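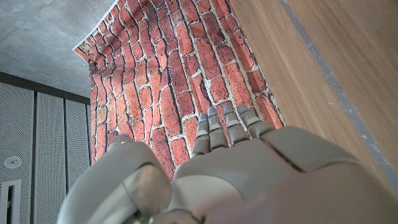
Darcy Penner objected, in written comments on our first report, that the age of a mortar joint cannot be read from its color, and that any survey that sorts walls into "original" and "repointed" by eye will place a large share of them in the wrong group. We accept the objection. The present section therefore sets out the survey again, with color kept as a recorded variable but removed from the sorting rule.

4.2 Survey of interior joints

The survey covered the interior faces of exterior walls in the Kimwood and Penine blocks at Lamelville. Both blocks were built in solid brick with lime mortar and were later divided into offices and workrooms. A target of 3,000 joints was set before work began. Joints behind fixed shelving, radiators or pipe boxing were left out, as were joints within one course of the floor, where cleaning water and floor sealant had altered the surface. The final sample was 2,086 joints.

Each joint was given three readings. The first was scratch hardness on the 7 step scale described in Section 3. The second was joint profile, entered as flush, recessed, struck or overfilled. The third was the condition of the brick edge on either side, entered as sound, rounded or spalled. Color was entered last, from a printed card, so that it would not influence the hardness reading. Readings were taken at mid-height of the wall unless the surface was blocked.

A joint was classed as repointed if its hardness differed by two or more steps from that of the bedding mortar behind it. This required a small drilled opening, and permission to drill was given for 600 joints only. For the rest, the class was inferred from profile and hardness together, using the drilled group as the reference. Laurier Poirier has suggested that drilling at head joints alone gives a biased reference, as head joints are often filled less completely than bed joints. The drilled group contains both kinds, but head joints are the majority, and the point stands as a limit on the method.

Color proved a poor guide. Pale grey joints appeared in both classes and in both blocks. Lime mortar with a fine light sand can dry to nearly the same shade as a cement-lime mix, and dust or old limewash in the surface pores brings the two closer still. Figure 3 shows pale grey mortar in weathered red brick, as seen behind a worktable under indoor light; the joint class cannot be assigned from such a view.
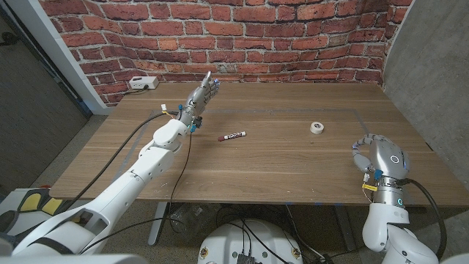 Figure 3. Red brick wall with pale grey mortar.

Edge condition was more useful. Rounded edges were found next to soft and hard joints alike and are likely to reflect old wear. Spalled edges were found mainly next to hard joints, and more often in the Penine block, where the walls had been painted and later stripped. The effects of the hard mortar and of the stripping cannot be separated with the present data. An untreated wall of the same brick would be needed for comparison, and no such wall remains in either block.

Surface moisture was read with a Kofler pin meter at a subset of joints. The meter is calibrated for timber, so the values are treated as relative and are compared only within a single wall. Readings taken in November were higher than those taken in spring at the same positions, in both classes of joint. They are listed by wall in the appendix and are not used in the classification.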